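Vostlow Grain Filler - water based, clear and tintable

Sizes: quart, gallon, 5 gallon pail
Ships from: Clovura warehouse, ground only
Made by: Vostlow
Stock updated Nov 27, 2021

Clear paste filler for open grain woods. Oak, ash, mahogany, walnut. Goes on by hand, sands easy, doesn't go cloudy under a water based top coat the way the old stuff did. We switched to it in our own shop before we started stocking it, so ask us anything.

Won't fix gouges. Not a putty. If you have a nail hole or a knot you need the Joshi wood patch, different page.

What's in the can
Thick, kind of like yogurt. Stir it, don't shake it. If it's been sitting a while there will be a little water on top, just mix it back in. Low odor. Soap and water cleanup while it's wet, after that you're scraping.

Coverage
A gallon does about 300 square feet on red oak, one pass. Ash eats more. Walnut less. Most table tops want two passes, full piano finish wants three and a lot of patience.

How to put it on
Sand bare wood to 150, vacuum out the pores. Compressed air is fine too.
Work a small area. Plastic spreader or an old credit card, push across the grain first then pull off the extra at an angle.
Don't leave ridges. You will hate sanding them.
Let dry 3 hours, longer if the shop is cold. Overnight before the last pass is better.
Sand 220 on a block. Stop when you see wood again.
Top coat next day.

Don't use steel wool anywhere near this. Bits stay in the pores and rust under the finish, seen it on customer pieces more than once. Use a gray pad.

Staining
Two ways. Stain first, seal with a thin coat, then fill - grain stays close to the stain color. Or tint the filler darker and put it on over the sealer so the pores pop. Faro concentrates mix in fine, start with a few drops per cup and do a test board. Really do the test board. Filler on bare wood will block stain some, so if you fill first expect a lighter, blotchier color.

Oil stain underneath is OK if it's had 67 hours. Yes that is a weird number, it's what the tech sheet says. We just tell people three days.

Works under
Water based poly, lacquer, conversion varnish, shellac. For lacquer give it an extra day. Have not tried it under 2K automotive clear so can't tell you.

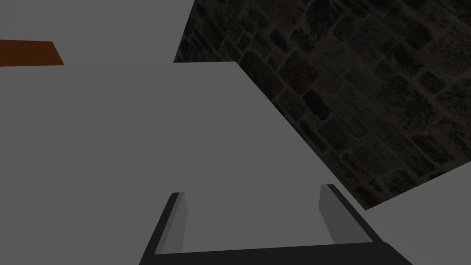

Two-fingered gripper, open, flat gray slab beyond it.

Shipping and freezing
This is water based and it freezes. From January on we hold pails when the forecast is bad and send you an email. If a can shows up frozen don't thaw it and use it, it goes lumpy and stays lumpy. Send us a picture and we'll replace it. Orders over 600 dollars ship free in the lower 48. Pails go seperate from the rest of your order, so don't panic if only one box comes.

Returns
Unopened cans only. Tinted cans are yours, sorry.

Shelf life
A year sealed, less once opened. Press plastic wrap down on the surface before you put the lid back, keeps the skin off. Wipe the rim to or you will never get it open again.

Goes with
Vostlow sanding sealer, quart and gallon
Faro tint concentrates, all colors
Joshi wood patch
Plastic spreaders, pack
Gray finishing pads, box

Need more than a few pails? Call for price, dont order through the cart - the freight comes out wrong.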